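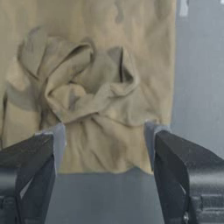 Sand, shown gathered. Shade varies with lighting.

Stovmont 186 Jersey Fabric, by the yard

Item group: Knits, light to medium weight
Weight: 186 grams per square meter
Colors: Sand, Slate, Brick, Off-White
Minimum cut: 6 yards
Full roll: 400 yards

Stovmont 186 is a single-knit jersey for T-shirts, sleepwear, linings and crib sheets. It stretches mainly across the width. Cut edges curl toward the right side and should be pinned or starched before sewing.

Use a ballpoint needle, size 75/11 or 80/12. A narrow zigzag or a three-thread overlock is suitable for seams. Straight stitch is not recommended on necklines or cuffs.

Care
Machine wash warm with like colors. Tumble dry low. Do not bleach. Iron on the wrong side at medium heat. Expect shrinkage of about 6 percent in length on the first wash. Prewash before cutting.

Ordering
Cuts are supplied in one continuous piece. Rolls are shipped on a cardboard core. Orders above 2,000 yards are dyed to order and ship separately from stock colors. Dye lots are printed on the packing slip; quote the lot number when reordering.

Brick is out of stock until April. Slate replaces the former color Fillholm Gray and is slightly darker.

Swatch cards and trade pricing: Wojciech Ostrowski, Clanex Textile Supply

Related items
Sikora 1x1 rib, matching colors
Stovmont neck tape, half inch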